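Leonor Fonseca
A thread about one box of toy cars and one piece of cloth. It became long, sorry. 1/

My sister moved from Jorcombe in April and left me a box from Stomis, the kind with a lid that never closes. Inside were the toy cars of her two boys. The boys are now taller than me and do not want them. 2/

I wanted to give them to the toy library near my work. They take small cars, but they ask that every car is clean, that all wheels turn, and that nothing is sharp. So I had to go through them one by one. 3/

First lesson: do not do this on a bare table. Small cars roll. I lost one behind the heater in the first minute and I needed a long ruler to get it back. 4/

So I put down a cloth. I have a blue one with big purple flowers, bought as a remnant in the Raudsepp shop when they were closing the fabric floor. It was meant to be a cushion cover. It was never a cushion cover. 5/

On cloth the cars stay where you put them. If the cloth is over something soft, even better. Put a pillow under it, or a folded blanket. Then if you drop a car, it makes no noise and no paint comes off. 6/

Joaquim Barros asked me if I was not afraid to make the cloth dirty. I was a little. But dust and hair from wheels come off with a piece of tape, and the rest goes in the washing machine. 7/

About the hair. If you have never looked at the axle of an old toy car, prepare yourself. There is hair there, there is wool from a carpet, there is something that was food. Take tweezers and good light. 8/

How I do it now, after many mistakes:

Step 1. Take everything out of the box and shake the box outside. Mine had sand in it, and one very old raisin. 9/

Step 2. Put aside what is not a car. I found dominoes, a marble, a key which fits nothing in my apartment, and a plastic cow. The cow I keep. 10/

Step 3. Wipe the body with a damp cloth and a drop of dish soap. Do not put the whole car in water. I did it with the first ones, and the water stayed inside for two days. They had to lie on the window sill on their roofs like beetles. 11/

Step 4. Turn the car over. The bottom tells you more than the top. You see the wheels, you see if the axle is straight, and sometimes there is a maker's name, if it is not worn away. 12/

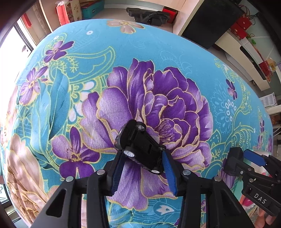
Step 5. Push each wheel with one finger. It should turn and stop slowly. If it stops at once, look for hair again. If it shakes, the axle is bent, and I could not repair any bent one without making it worse. 13/

Step 6. Look if the wheels are the same. On a black one, some rims are silver and one wheel has a dull grey hub. I like it like this. I asked the toy library if they mind a car with different wheels and they wrote back "children do not mind, so we do not mind." 14/

Step 7. Make two groups, "give" and "not give." I tried three groups with a "maybe" in the middle, and after one hour everything was in "maybe." 15/

What I did with "not give": my nephew, the younger one, said he would take the broken ones for parts. He builds small landscapes with glue and moss, and a car without wheels is very good for a scrapyard. So they go to him in a Lorska cookie tin. 16/

Some of you asked if old cars are worth money. I looked a little. I saw one seller who asked 100 for a small van in its box, and the same van without a box for 9. We have no boxes. My sister's boys opened their presents with teeth. 17/

For carrying, I roll the cars in the cloth like sweets in paper, one row and then fold, one row and then fold. They do not scratch each other on the bus. At the other end you open it and everything is in order. 18/

I must bring the cloth home again, of course. The lady at the toy library touched the big peony and asked if I would leave it too. I said no, quite fast. 19/

Next is the box of train tracks. It is bigger, and I have not opened it yet. If someone knows how to take sticker glue off wood without making the wood rough, please write to me. 20/20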